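Last updated: May

Wunden Opens Free Bookkeeping Clinic for Small Businesses in Drurklow

Owners can bring receipts, payroll questions and half-finished ledgers to weekly Friday sessions

DRURKLOW – Wunden, the accounting and tax practice on Mill Road, is opening its doors every Friday for a free bookkeeping clinic, and we could not be happier about it! The clinic is for people who run small businesses in Drurklow and the villages nearby: cafes, repair shops, hair salons, market stalls, one-person design studios, anyone who does their own books at the kitchen table and would like a second pair of eyes on them.

The idea grew out of last year's tax season. Our front desk kept a log of every phone call that came in from someone who was not a client, and by the time the season closed the log had 762 entries. Most of those callers had one question. Can I deduct the van if I also drive it on weekends? Do I have to charge sales tax on gift cards? My cousin helps out on Saturdays, is she an employee? We answered what we could on the phone, but a lot of these questions need somebody to look at the paperwork, and a phone call is a poor way to look at paperwork.

So we ran a trial over the winter, with 18 businesses and one long table in our back office. It went better than we had dared to hope. People came in with shoeboxes, with spreadsheets, with photos of receipts on three different phones, and most of them left with a plain list of what to do next. Several came back just to show us they had done it (one brought cake, which was very welcome).

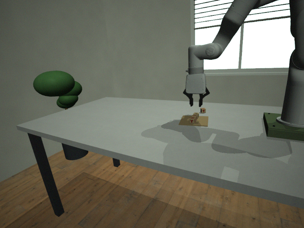

Starting this month the clinic moves to a regular schedule. Sessions run from 8:30 a.m. to 1 p.m., and each visit lasts 30 minutes. That is long enough to sort out one real problem properly, and we have found that people get more out of a visit when they pick the one thing that is bothering them most. If there turns out to be a second thing, they are welcome to book again the following week.

The clinic covers everyday bookkeeping and everyday tax:

- setting up a simple chart of accounts, or cleaning up an old one
- matching bank statements to the books
- working out which receipts to keep and for how long
- sales tax registration and filing dates
- estimated tax payments for the self-employed
- paying a first employee, including what to withhold and when to send it in
- reading a balance sheet that somebody else has prepared

We will not prepare full returns at the clinic, and we do not represent anyone in an audit there. For those jobs an owner can hire any practice they like, and we keep a list of other local preparers at the desk.

Hạnh Doãn will lead the sessions. She has handled small-business accounts at Wunden for years and ran every one of the winter visits herself. Two of our junior accountants will join her at the table, so three visits can go on side by side, and each one has a screen where the owner can watch the numbers being entered.

"My favorite moment is when somebody sees their cash flow on one page for the first time," said Doãn. "They usually know their business inside out already. They know February is slow and that the big supplier wants to be paid early. Then they see it written down, month by month, and they start making plans right there in the chair. I love that!"

Cash flow came up in more of the winter visits than anything else, taxes included. A shop can be profitable on paper and still struggle to pay the rent on the first of the month, and owners often blame themselves for something that is really a matter of timing. Moving an invoice date up by a week, or asking a supplier for slightly longer terms, can make a big difference. The clinic now has a one-page cash flow sheet, in large print, with room for 12 months and a column for notes. Anyone can pick one up at the desk without booking a visit.

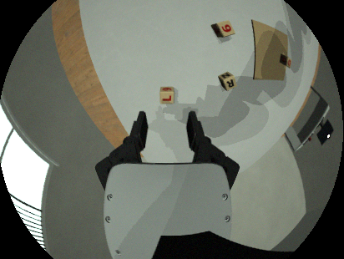 Huệ Lại told us she had been putting off her books since the previous fall and almost turned around in the parking lot. She had expected a lecture, she said, and what she got was a pot of coffee and somebody who went through her bank statements line by line until the totals agreed. Her advice to other owners is to come early in the year and to bring everything, even the papers that look unimportant, because the missing amount in her case was sitting on a parts invoice she had nearly left at home.

We heard much the same from other people in the trial, and it shaped the way the clinic is set up. There is no form to fill out ahead of time. The books do not have to be up to date. A bag of unsorted receipts is fine, and so is a laptop with nothing on it but a bank login. Owners can bring a business partner, a spouse or whoever helps with the paperwork, and we would encourage it, as two people tend to remember twice as much on the way home.

Visitors should bring these if they have them:

- bank and credit card statements for the last three months
- last year's tax return
- any letters from the tax office, opened or not
- payroll records, if anyone is on the payroll
- a rough idea of the question they want answered

Everything stays private. Notes taken during a visit go home with the owner, and Wunden keeps only a name and a contact number for booking. We do not copy or store documents, and nobody will get a sales call afterward.

Software for the clinic comes through Unport, whose bookkeeping program many of our own clients already use. Unport has given us 50 starter licenses to hand out this year, each good for 12 months, to owners who want to move off paper or out of a spreadsheet. Taking one is entirely optional. Plenty of businesses run very well on a ruled notebook, and our staff are just as happy to help with that. If an owner already uses another program, we will work in that one.

Coffee and pastries are being supplied by Lò, the bakery two doors down, which has been baking for the Friday crowd since the trial started. The sesame rolls go quickly, so the 8:30 visitors have a real advantage. 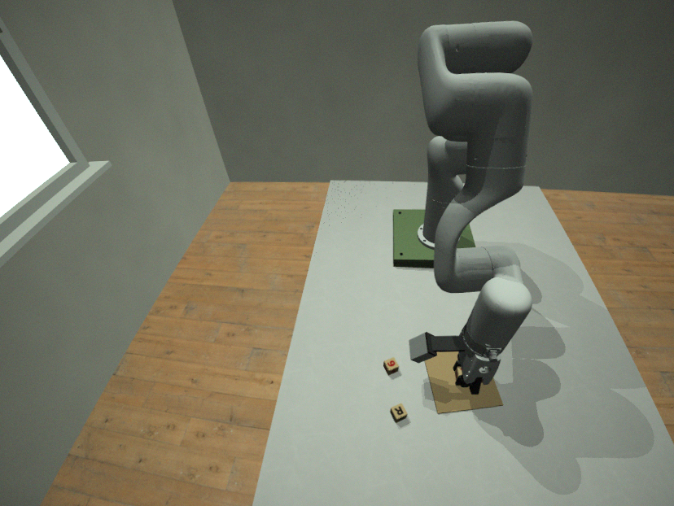
Alongside the one-on-one visits, we are adding a short group talk on the last Friday of each month, from noon to 1 p.m. The first covers estimated taxes: who has to pay them, how to work out the amount, and what to do after missing one. Later talks will look at hiring seasonal help, getting ready for a loan application, and closing the books at year end without losing a weekend to it. The talks are open to everyone, including people who are only thinking about starting a business. There is no need to book, but seats fill up, and latecomers may end up standing by the copier.

We have also had requests for evening hours, mostly from restaurant and salon owners who cannot get away in the morning. We hear you! Evening visits will be tried out over the summer if there is enough interest, and there is a sign-up sheet at the desk for anyone who would use them. Please write down which evenings suit you best.

The clinic is paid for by the practice out of its regular budget. Our staff attend during working hours and are paid as usual. We think it is money well spent. Drurklow has a lot of small businesses for a town its size, and when their books are in good order they find it easier to borrow, to hire, and to sleep at night in the second week of April.

Booking

Visits can be booked by phone or in person at the Wunden front desk on Mill Road, Monday through Friday during office hours. Each week's slots open the Monday before. Walk-ins are welcome when a chair is free, which is most likely after 11:30 a.m. The building has a step-free entrance at the side, next to the bicycle rack, and parking behind the bakery is free until 2 p.m.

About Wunden

Wunden is an accounting, tax and payroll practice serving small and family-run businesses in Drurklow and the surrounding area. Its work includes monthly bookkeeping, business and personal tax returns, payroll, and advice for new owners.

Press contact: Hạnh Doãn, Wunden, Mill Road, Drurklow. Reporters who would like to sit in on a group talk are welcome and should let the front desk know the day before.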